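**Learning to drive abroad: lane position next to a full lane on your right?**

**rakiya_okoro:** Second week in Germany. Two-way road, one broken white line down the middle, cars and a blue van with a ladder on the back all along my right.

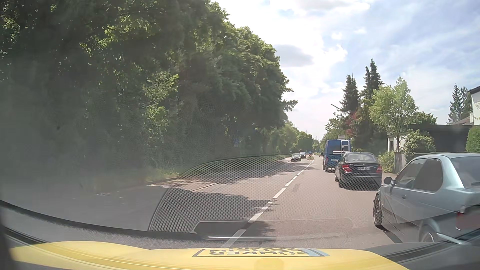
**Igwe308:** Pick a spot far down your own lane and look there. If you stare at the line you'll drift onto it.

**rakiya_okoro:** That's what my cousin Amarachi says too. My trouble is I hug the middle whenever there's something big on the right — then an oncoming car shows up and I jerk back.

**Puston:** Slow down. The limit in town is usually 50, but you don't have to do 50 past a row of cars.

**chibuzor_b:** Disagree. Crawling gets you tailgated and then you're nervous about that too. Keep a steady speed and leave more room ahead.

**Puston:** I said slow down, I didn't say crawl.

**T. Ibrahim:** Vans are the ones I watch. You can't see past them, so hang back until you can. I keep 2 seconds behind a car and more behind a van.

**chibuzor_b:** Fine, agree on vans.

**Igwe308:** Does broken mean you can pass?

**T. Ibrahim:** You can cross it if it's clear. With oncoming cars in view I'd stay put.

**rakiya_okoro:** Not planning to pass anybody. I'll practice Saturday morning before the traffic gets going and try looking farther ahead. Is a wide-angle mirror worth buying?

**Puston:** Get the seat height right first.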